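The Shelf That Ate the Workroom

6/12/20

Manju Lodhi repairs small electrical goods in the front room of a terraced house in Trirkau. She has done it for 12 years, and for most of that time the cables lived in carrier bags under the bench.

"I knew what was in each bag," she says. "Then I had 11 bags and I didn't."

Anyone who works with kit at home will know how it goes. A box comes in with its power lead, a spare lead and a bracket. The box goes out again one day and the rest stays. Lodhi reckons she was losing an hour of each working day to looking for things, and she had begun buying leads she already owned.

Her first attempt at sorting it out was a set of drawers, bought second-hand for 200 crowns. It failed within a month. Leads went in coiled and came out knotted, and anything heavy had to be lifted out to reach what lay beneath it.

Kuldeep Rajput, who fits out workshops for a firm called Bisht, thinks drawers are the wrong place to begin. He prefers open stacking, with the heaviest housings at the bottom and anything with a screen near the top, where it can be read without bending. Leads stay attached to the things they belong to. "A loose cable is a lost cable," he says, and he writes the owner's name on a paper tag at both ends.

The drawback is how it looks. Open stacks collect dust, and black boxes on black boxes are hard to tell apart in poor light. Rajput's customers often add one or two coloured items as markers — a tin, a lid, a strip of tape — so the eye has somewhere to start.
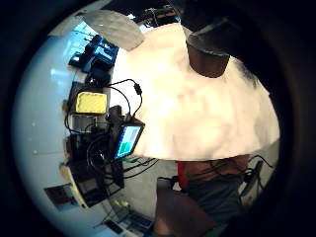

Black boxes and brackets, a small yellow box on top, and thin cables looping over to a little screen.

Lodhi now keeps one shelf for work in hand and one for work waiting. The bags have gone, apart from a single one by the door for leads that fit nothing. She empties it every August.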